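Keeping a two-arm cell running: setup, care and repair
Project report, Abilio Barroso
Workshop module, Gultutthorpe

1. What the project covered

My project was to take over the two-arm cell in the teaching workshop, get it back into a state where other students could book it, and write down how it is looked after. The cell had been moved from the old Barrios building in June and had not been set up properly since. The control software is Flurico, which was already installed. I did not write any new control code apart from a short homing check.

The cell is used for small table tasks with cups and bottles. The parts that wear or drift are the gripper fingers, the wrist joints, the cables and the fixing bolts under the table.

2. Setting up

I started with the table. It rocked slightly, so I levelled it and tightened the feet before touching either arm. The bases were then bolted down again and I marked each bolt head with a paint pen, so that a loose one can be seen from standing height.

After that came homing. The left arm homed correctly first time. The right arm stopped short on the wrist joint and gave a position fault. The log held 1,171 lines from the period after the move, and 359 of them were this same fault. I had expected a bad encoder, but the cause was a connector behind the base that had not been pushed fully home. I reseated it, added a cable clip and the fault did not come back.
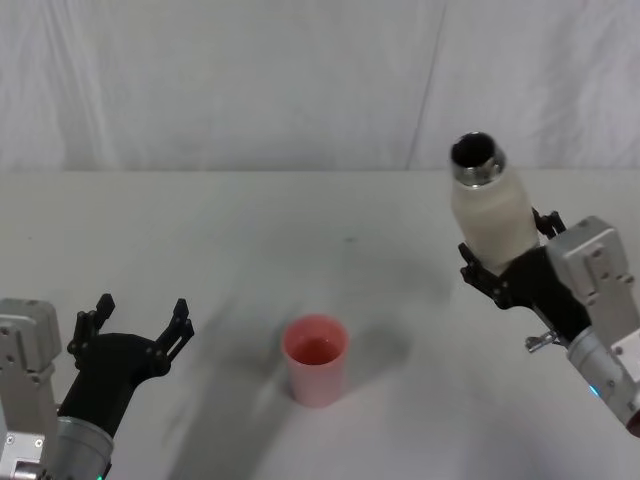
Gripper care takes up most of the weekly time. The fingers have to close evenly, and dirt in the notches changes how they hold a smooth object. I clean them with a soft brush and a damp cloth, then check that both fingers reach their end stops. For a hold check the left gripper stays open and low by the table while the right one keeps the white bottle up off the surface, gripped around its lower half. A bottle is harder to hold than a block, as it can turn between the fingers as well as slip down. When one finger pad is more worn than the other it leans further over the longer it is held, and that is the sign to change the pads as a pair.

3. The repair

In the second week the right gripper began to close slowly. I powered the cell down at the isolator, took the gripper off the wrist and found that one of the mounting screws had worked loose and the body was sitting at a slight angle. The finger slide was rubbing on one side. There was no damage to the slide itself, only some black dust.

I cleaned it, put on a thin film of the grease that came in the Cloltus service kit, and refitted the body using new screws with thread lock. It took almost 2 hours, mostly because I had not labelled the cable before unplugging it and had to look up which way round it went. I have now labelled both sides.

4. Checks for the next user

Before each session: look at the paint marks, run the homing check, open and close both grippers with nothing in them.
Every week: brush the finger notches, wipe the tabletop, check the cable clips.
Every month: check the gripper mounting screws, save the fault log and clear it.

If liquid gets on a gripper, stop and isolate the cell before wiping it.

5. What is left to do

The hold check still depends on somebody watching the bottle. I would like to log the finger position over five minutes and compare it with a fresh set of pads, but there was no time to do this properly. The spare pads are in the drawer under the controller - the packet is already open, so please reorder when you take the last pair.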